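Search articles Search Go

Blog > Conversations > Tooling

Four thousand clips and one very long config file

I got to the Kolthorpe office just after lunch, in the slow part of May, and the engineer I'd come to see was still eating a sandwich over her keyboard. She runs the software side of Giker, their cloth-handling project, and she had asked me not to use her name (she gets enough email as it is). Fine by me!

I wanted to talk about planning. She wanted to talk about timestamps.

"Everybody asks about the policy," she said. "The policy is the part I worry about least. Ask me what time it is on the gripper."

So I asked. The jaw width comes in on one clock and the video on another, and for a long while the two drifted apart over a session. With a mug you might get away with that. With a pair of pants you can't, she told me, as the grab is over so fast. "If I'm off by 200 milliseconds, the model learns to close on air. It's very confident about it, too."

Their fix is a little tool called Skekach, which lines up the two streams and throws out any clip where it can't find a match. I asked how many it throws out and got a groan. The first time they ran it on the full set of 4,000 clips, it rejected 400 of them, and she went through every one by hand over a couple of weeks. Most deserved it. The rest were a bug in her own code, a rounding mistake she still sounds sore about.

We moved on to perception, and I got a bit lost, so she pulled up some of the bedroom clips on the big monitor and talked me through what the software has to sort out.

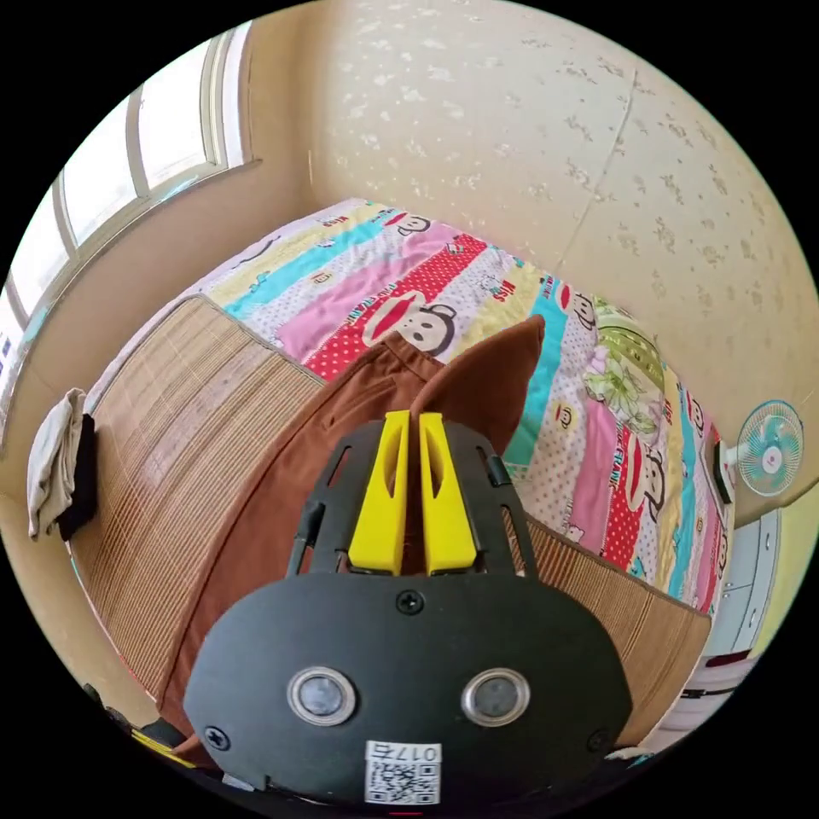
Brown garment on the bed, with the patchwork quilt behind it.

"Look at how much pattern there is," she said. "Stripes on the mat, monkeys all over the quilt, flowers on the pillow. And what I care about is a plain brown thing with folds in it." Their old segmenter loved the monkey faces. It would pick a nice crisp printed edge and call it a fold, every time. The new one, Waweru, looks at 2 frames together and asks which edges moved like cloth, and she's much happier with it, though it's slower and eats memory like crazy.

I asked whether planning gets easier once the folds are right. She made a so-so sign with her hand. The planner gives her a short list of places to grab, ranked, and she'd like it to say why it ranked them that way. At the moment it just spits out scores. "I want a sentence. I'd even take a bad sentence."

Then she showed me the config file. I scrolled for a good long while and never reached the bottom. She's splitting it up next, one file per room, and she says she's looking forward to it, which I believe about halfway.

Contact | Copyright Kolthorpe | Back to top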